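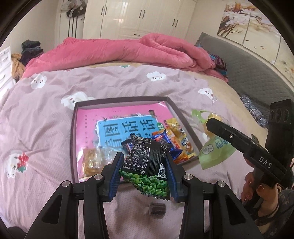 Ticket 284 – snack sort demo, grip slipping on small packets

Opened by: Hashini Herath
Assigned: Amândio Calado
Site: Dovstead open day
Priority: high, doors open at 2

Problem
Visitors get to try the hand-held grippers on the snack tray. Big packets OK. Small ones (peas, the black packet with the nutrition table on the back) twist when you lift. One pad leans in more than the other. Happens with me and with Hashini so not a technique thing.

Tried so far
Wiped both blue pads, dry cloth only. No change.
Squeezed slower. Bit better, still twists maybe every third go.
Swapped left and right hand. Same.
Picked across the middle instead of near the crimped end – much better. Held for the full count of 15.

HH: can we just tell people to grab the middle?
AC: for today yes. Kids wont listen but fine. Want to look at the linkage anyway.

Update
Checked the pivot pins on the spare. Left side has play in it, right side doesnt. Snugged it with the small driver, went one click too far and the finger stuck half open. Backed off. Moves freely now, no play I can feel.

Retest, spare gripper, small packets: no twist. Retest on the slick clear wrappers: one drop, my fault, pulled before it was closed.

HH: do the other one the same way?
AC: doing it now. Dont let anyone log runs on it till I say.

Also
Run counter on the laptop still says 1,163 from the Clulosthorpe visit in November. Needs zeroing or the totals on the wall screen will look silly. Hashini has the login.
Fekeck are sending two people, they want to see the tray pick first and then ask about pad wear. I have no wear numbers, will say so.
Tray stays on the soft cover, please nobody move it to a hard table. Packets skid.

Status
Second gripper adjusted, quick check only – needs a proper run before doors.
Ordered spare pads from Kowalczyk, not coming in time for today.
Leaving open. Will close after the demo if no repeats.

Last edit 25/12/2023, AC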